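Sorting a junk drawer before a move - what goes in the bin?

traron_lane
April 8, 2021
We move out of our place in Disedmont in July and I want to start with the worst spot, the kitchen drawers. There are three of them, all full of batteries, keys, tape and takeout menus. Do I sort now or just dump it all in a box and sort at the new house?

girkano28
Sort now. I moved 11 boxes of "later" once and five of them are still taped shut.
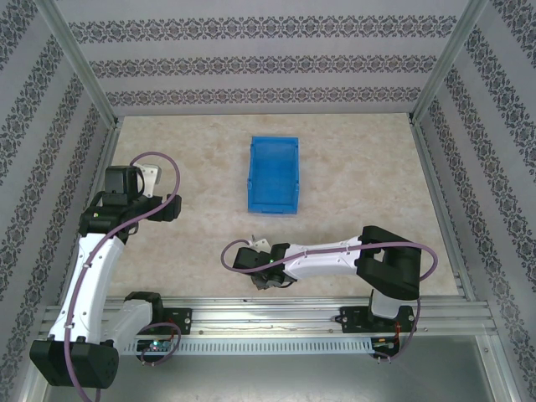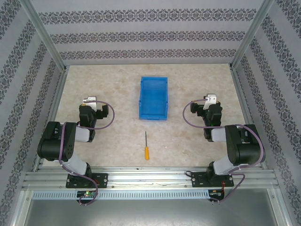

A blue bin in both.

Pull one drawer at a time and put everything on a table. Have a trash bag on one side and the bin for what you keep. I start with tools, they are easy to decide on. A small screwdriver like the orange-handled one in the second picture should stay out until the last day, because you will need it for switch plates and loose cabinet knobs. Batteries get tested or tossed. Keys that fit no lock you own can go.

mapleporch
Disagree on sorting now. You have months. If you sort in April the drawers will be full again by July. I would wait until two weeks before and do all of them in one evening.

girkano28
They only fill up again if you keep putting stuff in them. Tape one shut when it's empty.

traron_lane
Taping it shut might work on me. Not sure about the kids.

courtois_fan
Open bins are a pain in a truck. Everything on top slides out at the first turn. I use shoeboxes with lids and write the room on the short end so I can read it when they are stacked.

mapleporch
Shoeboxes split if you put tools in them. Mine did on the stairs.

courtois_fan
Then put the tools in a toolbox - that's what it's for. Shoeboxes are fine for menus and rubber bands.

girkano28
Or throw out the menus. The new place will have different restaurants anyway.

traron_lane
Did the first drawer tonight. It took nearly 28 minutes and half of it went in the trash. Found the spare mailbox key, so that goes back to the landlord. Does anyone know if dead AA batteries can go in the regular trash here or do I have to take them somewhere?

mapleporch
Depends on the county. Call the transfer station before you drive over.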